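### 3.2 Fruit storage in shared households

The second part of the survey dealt with how fruit is kept between purchase and use. Households in the Clongate district were asked to record each item bought during July, where it was put, and whether it was eaten or thrown away. In all, 993 items were entered in the diaries. Entries without a stated place of storage were left out.
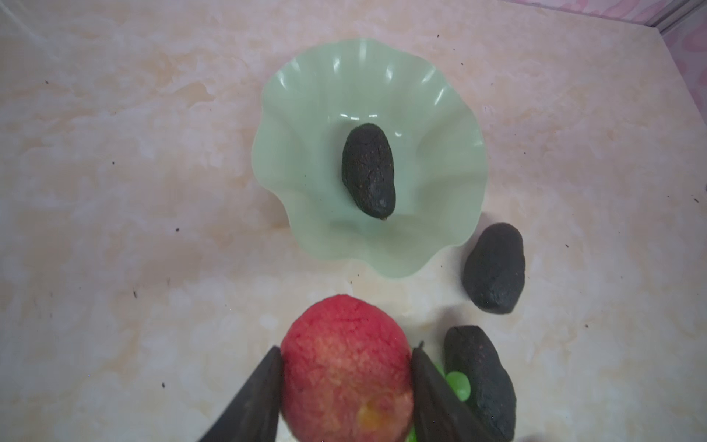 Diary keeping was supervised by Silvana Miranda and Everaldo Holanda, who visited each household every Thursday. Most respondents separated fruit meant for the same day from fruit still ripening, although few described this as a rule. Dishes left out on the table played a large part in the first group. A single avocado set in a shallow green bowl, as in Figure 1, would be coded as "displayed, alone", while fruit kept in a bag or drawer was coded as "stored".

**Figure 2.** Open dish storage.

Displayed fruit was more often eaten within the week. Yook and Lacerda reached a similar finding in Drernby, where kitchens are smaller and cupboards fewer. Respondents there spoke of seeing the fruit as a reminder to eat it.

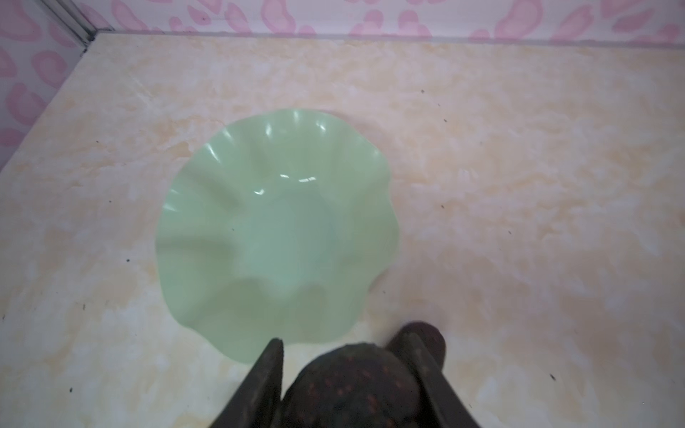
### 3.3 Waste and household size

Waste rose with the number of adults sharing a kitchen. In homes where one person did all the shopping, duplicate purchases were rare. Where several people shopped separately, the same fruit was often bought twice in one week and the older item was left until it spoiled.
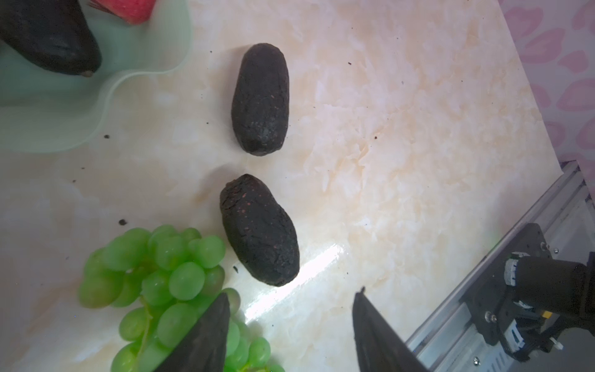
Who should decide what is bought in a shared kitchen?

The diaries favour a single shopper each week, with the task passing to another adult at the start of the next.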